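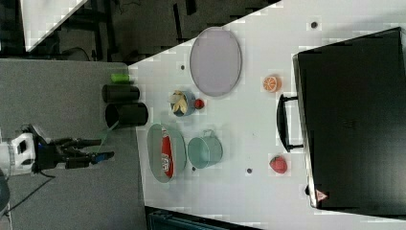 Week 4 is the week of rules, so bring coffee. Most of what people call robot safety is housekeeping with a signature under it, and the table is where the housekeeping starts. An arm needs a clear idea of what belongs in its reach, and so do you. The banana in the light blue bowl is on the object list for the pick-and-place task. The big black case on the same tabletop, warning triangle and all, has to be on a list too, either as an object or as an obstacle. "It was just there" is a category the Talukder checklist does not offer.

Table rules, short version

Write the object list before power goes on. A list written afterward is a diary.

Cups lying on their sides can roll. Decide whether you mean them to, and write that down as well.

Cables get a route and a fixing point. A cable that hangs wherever it likes will sooner or later hang on something.

Stop button within reach of the person watching. The person watching is watching, with the phone in the bag.

Nobody's hand goes over the table edge while the arm is enabled. This includes the hand that only wants to straighten one thing.

Speed limits

Estia cell: 3 on the dial for a new layout, 8 only after the layout has run clean and been signed off. The dial goes up to 10, and every Friday somebody finds this out.

Paperwork

Log every stop, including the embarrassing ones. The Wuveck log from last May has one entry, "fine," covering the whole month. We will read it in class and discuss what it is hiding.

Reading for next time: Cadia lab manual, chapter 4, including the footnotes.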